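Top-loading washing machine

A top-loading washing machine, also called a top loader or vertical-axis machine, is a clothes washer in which laundry is put in and taken out through an opening in the upper face of the cabinet. The drum turns about an axis that is vertical or close to it. The type is distinguished from the front-loading machine, in which the drum turns about a horizontal axis and the door is set into the front panel.

Top loaders are sold in fully automatic form, with a single tub used for washing, rinsing and spinning, and in semi-automatic form, usually with two tubs side by side. This article deals mainly with the single-tub automatic type used in homes.

Construction

The working part of the machine consists of two nested vessels. The outer tub is fixed to a suspension and holds the water. The inner tub, also called the basket or drum, is perforated and carries the laundry. In most household models a plastic ring is fitted over the upper edge of the basket. It is called the balance ring and is usually a sealed hollow part containing salt water, which shifts during spinning to offset an uneven load. A second plastic part, the tub cover, may be clipped to the outer tub to keep water from splashing into the cabinet.

At the bottom of the basket is either an agitator or an impeller. An agitator is a tall post with fins that turns back and forth and drags the laundry through the water. An impeller is a low disk or cone that sets up currents and lets the items rub against each other. Impeller machines leave more free space in the basket but are more likely to tangle long items such as sheets and trousers.

The tub assembly hangs from the upper corners of the cabinet on rods fitted with springs or dampers. The motor is mounted below, driving the basket through a belt and gearbox or, in some later designs, directly.

Loading and unloading

Items are placed in the basket singly and distributed evenly around the center. Heavy items such as bath towels are balanced against one another, and a single heavy item is not normally spun alone. The basket should be filled loosely to the level stated by the manufacturer. Packing the load down reduces movement in the water and leaves detergent in the folds.

Unloading is done from above. After a spin the load is usually pressed against the wall of the basket and is loosened by pulling the topmost item inward and then up. Towels and sheets are commonly drawn over the rim in one length and lowered into a basket or onto a nearby surface. Where items have wound around each other, they are turned free inside the tub before lifting, as pulling on one end tightens the twist and can stretch seams.
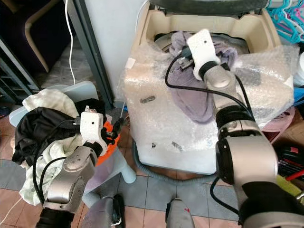
The height of the rim determines how far the user must reach. Deep baskets are difficult for shorter users, who may be unable to touch the bottom without leaning on the cabinet. A low stool is often kept next to the machine to hold laundry at a convenient height. A stool used in this way is not necessarily suitable for standing on, and light plastic models are best reserved for holding the load.

In a survey of home laundry habits by the Plilta appliance workshop, 157 of 200 households with a top loader sorted their laundry beside the machine, and 155 kept a stool, basket or tub within arm's reach of it. Homa Arabzadeh, who compiled the survey, recorded dark clothing left in with light towels as the most common sorting error.

Sorting

Laundry is divided by color, by fabric weight and by the amount of lint the items give off. Black garments are washed apart from pale ones until they no longer release dye, and preferably afterward as well. Terry cloth sheds lint and should not be washed with dark knits, on which the lint shows. Pockets are emptied and zippers closed before loading.

Small items are at risk of being carried over the top edge of the basket when the water level is high. They may then lodge between the two tubs or reach the drain pump. Mesh bags prevent this.

Installation

The machine stands on a hard, level floor. Ceramic tile is suitable if it is firmly bedded, although a foot resting on a grout line or a cracked tile may settle over time. All four feet must carry weight. Leveling is checked front to back and side to side with a spirit level laid on the cabinet, and the adjustable feet are then locked with their nuts.

Supply hoses are connected to the inlet valves with rubber washers and tightened by hand, followed by a short turn with pliers. The drain arrangement depends on the model. Machines with a pump discharge through a raised hose hooked over a standpipe or sink. Gravity-drain machines have a flexible hose leaving the cabinet near the floor, which must run downhill to a floor drain without a loop or kink. A gravity hose raised above its outlet leaves water in the tub.

The power cord is plugged into a grounded outlet set above the level that standing water could reach. Extension cords are not recommended. Clearance of at least 3 inches behind the cabinet is given in the Mevness installation sheet, to allow for the hoses and for movement during spinning.

Packing materials

New machines are delivered with foam blocks, tape and sometimes rods that hold the tub still in transit. Items inside the cabinet or tub must be removed before the first wash. Running a machine with the tub locked can damage the suspension.

Outer wrapping, such as film or bubble wrap, protects the painted panels from scratches. Some owners leave it in place for long periods, particularly where the machine stands in a passage or is to be moved again. Wrapping should not cover ventilation openings or the control panel, and it should be kept clear of the feet. Victor Lema, in the Abeysekara handbook of household repairs, advises that wrapping be taken off in damp rooms, where moisture held against the steel may start rust along the lower seams.

Maintenance

The lid is left open between washes so that the tub can dry. The lint filter, if fitted, is rinsed after each load. Detergent residue collects beneath the balance ring and on the outside of the basket, where it cannot be seen, and is dissolved by running an empty hot cycle with a washing machine cleaner.

Drain hoses of the corrugated type trap lint in their folds. They are flushed with clean water when draining slows, and replaced if the wall has split. Suspension rods wear at the sockets and are replaced as a set. Worn rods usually show themselves as knocking at the start of the spin.

Comparison with front-loading machines

Top loaders are generally cheaper, can be opened in mid-cycle on many models, and have no door gasket to hold water. They generally use more water and remove less of it in the spin. A top loader cannot be placed under a counter, and shelves or hanging rails above it must leave room for the lid. Clothes hangers are often hung next to the machine for this purpose, at the side and clear of the opening.

See also

Clothes dryer
Gridus spin basket
Laundry basket
Twin-tub washing machine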